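Tretis Worktop and Table Covering: Set-up Guide
Section 4. Checking the surface and first clean

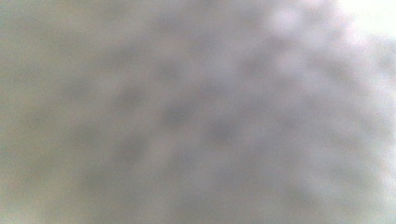
Look over the whole covering before you wipe it for the first time. Stand back far enough to take in the full width, then look again from the side with a lamp switched on. The grey finish is not meant to be one flat colour. Soft, darker grey patches with lighter grey between them, some of them leaning faintly towards violet, are within the normal range for the Lolmont shade and will not wash out. Do not scrub at them.

1. Leave the covering flat for one night after unrolling. Keep the room heated as usual.

2. Brush off any crumbs or packing dust with a soft, dry brush.

3. Mix 5 ml of mild washing-up liquid into 400 ml of warm water. Wring the cloth out well before you start.

4. Wipe from the back edge towards you, a strip at a time. Rinse the cloth after each strip.

5. Dry with a clean tea towel. Water left standing may leave a ring.

Note: the Lu shade is plainer than Lolmont. If you have ordered both for the same room, compare them in daylight before trimming — trimmed pieces cannot be exchanged.

Caution: do not use bleach, scouring powder or wire wool. Do not put pans straight from the hob on the covering. Use a trivet or a thick board.

6. Check the edges again once the surface is dry. If a corner lifts, weigh it down with a few books overnight and put a sheet of clean paper underneath them.

7. Fit the Putance edge strip (section 5) only when all corners lie flat.

Repeat steps 2 to 5 once a week in normal use. Spills of tea, beetroot or curry should be wiped up straight away.

Guide revised 13 Jun 2025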